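Irnero open day in Hovthorpe, anyone else go?

mallee_mick
Got back from the Irnero open day this arvo. They had one of their arms going through laundry chores on the workshop floor and I stood there way longer than I meant to.
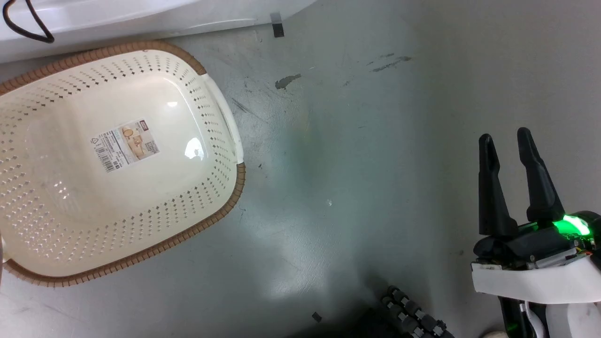 Parking was a nightmare, by the way. I ended up 400 metres down the road behind the Dorken depot. Sausage sizzle was decent though. Fredy Tamayo did the talk and took every question, even the daft ones (mine).

tinpot3
I was there too! Left before the talk. Did they say what the arm costs?

mallee_mick
Nah, he dodged that one. He did say they've logged 1,697 basket runs since October.

Somboon
Runs, sure, but how many worked? I've been to three of these days and it's always the big number up front and the failures kept quiet.

mallee_mick
Bit harsh mate – he put the failures up on a slide. 249 of them, mostly bad grips on the rim.

Somboon
Fair enough, I'll cop that. Still reckon a plastic basket is an easy pick. Show me a wet doona.

wfrota
Washington Frota here, I help out on the demo side. I don't agree it's easy. There are holes all over the sides, and glare off a shiny base can muck up the vision. No doonas yet, sorry!

tinpot3
Is there another one before Christmas? My daughter wants to come and I'd like to hear the talk this time.

wfrota
Should be. Gates at 10 am again, and please don't park at Dorken.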